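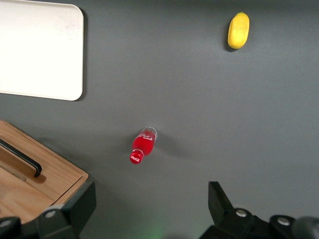

Loretta Brannigan wrote in to ask why her gripper kept letting go of bottles halfway through a lift when the software swore blind it still had them, and whether she ought to be standing anywhere near it. Fair questions, Loretta! The answer to the second one is no, please stand back until you've read this page.

Umura replacement finger set (black, pair, with screws)

I'll start with the bad news, as most of you land here after a drop. The first fingers we sold had a fault and it was our fault. The screws that hold each finger to its base could work themselves loose, a tiny bit at a time, and you'd never spot it by looking. The finger would still open and close nicely. It just leaned a little under load, and then whatever you'd picked up would swing round and go. Soft fruit, no great drama. A glass bottle is another matter, and I've swept up enough of it in our own workshop to feel quite strongly about that.

Kenji Benavides found it. He'd been running our bench arm through pick and place all through December, and he logged the first slip at 163 lifts on a freshly fitted pair, which was a horrible number to see (I'd been telling people not to bother checking until 600). We'd blamed the grip pads, then the lighting, then a software update, and I spent a very cross evening rewriting a perfectly good bit of code before he came over with a screwdriver and gave one of the screws most of a turn.

So what's changed? The new set has longer screws with a locking patch on the thread, and the seat they go into is deeper. We ran the new pair for 2000 lifts on the same arm, same jobs, and the screws were still where we'd put them. I'd still like you to check yours!

If you have the old fingers

Stop using them for glass, or for anything heavy or sharp. Power the arm down before you put your hands anywhere near the gripper, and I do mean off at the wall and not just paused. A paused arm can still close on you. Then try each screw with the driver that came in the box. If one moves, leave the arm off and write to us. If they're all tight you can carry on with light, soft things while you wait for the new set, but give them another go every morning before you start.

Fitting

It takes 2 people if your arm sags when it's off, as ours does, one to hold the wrist and one to do the screws. Put the left finger on first. Do all the screws up finger tight, close the gripper by hand to line the tips up, then tighten. Please don't add your own thread glue on top of the patch, it stops the patch gripping and it's a pig to get out again. Run the calibration before you pick anything up, and make the first few lifts low and slow over the table.

Fits the Nikby wrist, both sizes. It doesn't fit the Yupanqui one, sorry, the base is a different shape and we haven't got a date for that yet.

Free swap for anyone who bought the first set, with or without a receipt. Ask for Dolores Strickland and tell her which wrist you've got. She'll send a padded bag for the old pair, screws too please, Kenji wants to measure them.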